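Community Help > Workshop and Small Parts > Holders and Fixtures

Block rocks in its holder after I repainted it

Asked by Mitra Farahani, December 29, 2022

Hello all. I have a blue block that must sit in a dark holder, the open kind which looks like a bracket. I use it as a stop when I glue small boxes. Before, the block went in and stayed. In May I gave the block two coats of Wonent enamel, and since then it rocks a little from corner to corner. If I push harder, it goes down on one side only and then I need two hands to take it out.

I already tried candle wax on the long sides. It helped for one afternoon. I don't want to sand the holder if it is possible to avoid it – I have only one, and the shop in Tormont does not sell them separately.

Is it the paint, or do I put it in wrong? I added two views with the block over the holder.

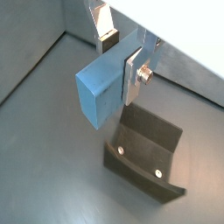
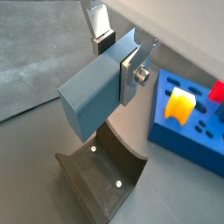

Block held at a slant, holder underneath, in both.

Jericho Espiritu
Two coats is enough to do it. Paint collects at the edges, so the block is thicker there than in the middle of the face. Put 200 grit paper flat on a piece of glass and rub the block on it, not the paper on the block. Only the faces which touch the holder. Ten strokes, try it, ten strokes again. I finished mine with 2,000 grit but this is for beauty, you can skip it. Leave the holder alone.

Also check how you bring it down. If one end touches first, the block will catch even when the size is right. I make it level with the table before it goes in.

Keyvan Soltani
just buy a new one, Andimton has them

Soudabeh Parsa
I had the same rocking and for me it was not paint. There was a drop of dry glue in the bottom of the holder, very small, I found it with a fingernail. Please look there before you sand anything. If it is clean, then do as Jericho wrote, but write numbers in pencil on the ends of the block first – mine fits better one way around than the other, and I lost a whole evening before I understood this.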